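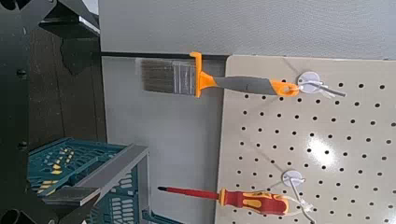
Product Notes: The Fundell Tool-Hanging Kit, After One Month of Use

The purpose of this post is to set out my assessment of the Fundell tool-hanging kit, which Proltik offers to small workshops and teaching departments that already own a robot arm. I purchased the kit with my own funds. Neither Proltik nor its distributor in Drivville has seen this text before publication.

Readers of my earlier posts will know that I am responsible for a modest training workshop and that I write here in a private capacity. The views are mine. Where I have relied on colleagues, I have named them.

What is supplied

The kit consists of a software package, a printed task guide, a set of hooks and a license for 2 arms. The arm and gripper are not included, and the product page should say so in larger type. Two of the people who wrote to me after my August post had assumed otherwise. A wrist camera is required. The guide lists those models that have been tested, and owners of any other model are asked to contact the support desk before ordering.

The board itself may be bought locally. Proltik recommends a perforated board with a matte face. Ours is beige and has a slight sheen, with the result that a patch of glare falls across it under certain lighting. Torunn Haugland, who installed the software for us, moved one lamp and lowered the camera exposure, and I would advise any purchaser to attend to both matters before the first calibration. We lost an afternoon by doing these things in the wrong order.

The tasks

The guide contains 26 tasks, graded by difficulty. The first group concerns taking a tool off a hook and placing it on a flat surface. The second concerns the reverse, which is considerably harder. The third asks the operator to combine the two and to sort tools by type.

We have worked mainly with a flat paintbrush, a screwdriver and a hand trowel. The paintbrush was the easiest of these to hang. It has a hole in the handle end, and the software treats a hole of that kind as a clear target. The screwdriver has a thick molded handle, and the hook must support it by the end. In our trials this demanded a slower approach and a firmer grip setting than the guide suggests. Gøran Solberg reached usable values after 6 attempts and has written them on the inside cover of our copy, which I regard as the proper place for them.

I would draw attention to the instruction on page 3 of the guide concerning hook spacing. It is brief and easily passed over. If the upper and lower hooks are placed too close together, the gripper fingers will touch the neighboring tool on the way out. We moved our lower hook twice.
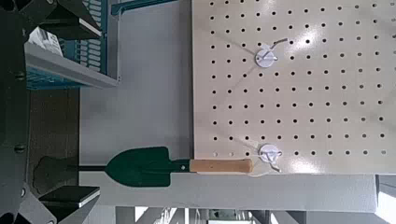

Reading time: 6 minutes

The trowel deserves separate remarks. With its wooden handle and narrow metal shank, it offers the gripper two very different places to take hold. The software chose the handle in most of our trials. When it chose the shank, the tool tended to swing, and placement on the ledge was less exact. There is a setting, listed under Grasp Preference, by which the operator may limit the choice to one region. It is switched off by default. I can see no good argument for that decision and have said as much to Proltik in writing.

Hooks of the suction-cup type, with white discs, are what we have on the board at present. They can be moved without tools, a real convenience while a layout is being settled. I had doubts as to how they would hold on a perforated face and would still suggest that they be checked each morning. Hortensia Sosa has added this to the opening routine in her section. For a permanent layout I would look at a screwed fitting.

Service and support

Support is provided by electronic mail between 8:00 a.m. and 4:00 p.m. I submitted 3 inquiries during the month. The first two were answered on the same working day, fully and politely. The third, concerning the export of task logs, was passed to another department and remained open for nine days. The reply, when it came, was correct, but it referred to a menu that had been renamed in the current version.

The extended service plan adds a remote calibration session and priority handling. Ulla Sæther, whose department at Strand has held the plan since spring, considers the remote session to be worth the fee for a first installation and of little use after that. I have not purchased the plan and can offer no view of my own.

Documentation

The printed guide is well made and lies flat on a bench. The chapter on lighting should be moved forward, ahead of calibration. The chapter on mixed tools assumes a knowledge of grasp settings that is not given until the appendix. Maj-Britt Myklebust, who came to the kit with no prior experience of the software, followed the first group of tasks without assistance and required help from the second group onward. Departments intending to give the guide directly to trainees should plan accordingly.

Recommendation

I am able to recommend the kit to workshops that already possess an arm, a suitable camera and a member of staff with time to spend on setup. I would not recommend it to those who expect to hang tools reliably within the first week. Taking tools down was dependable for us by the fourth day. Hanging them up again remains uneven, particularly where the handle has no hole, and we continue to adjust the approach angle for the screwdriver.

A revised edition of the software is said to be in preparation. Should it alter the default under Grasp Preference, I will amend this post. Questions may be left in the comments, and I ask that correspondents state their camera model and software version when writing.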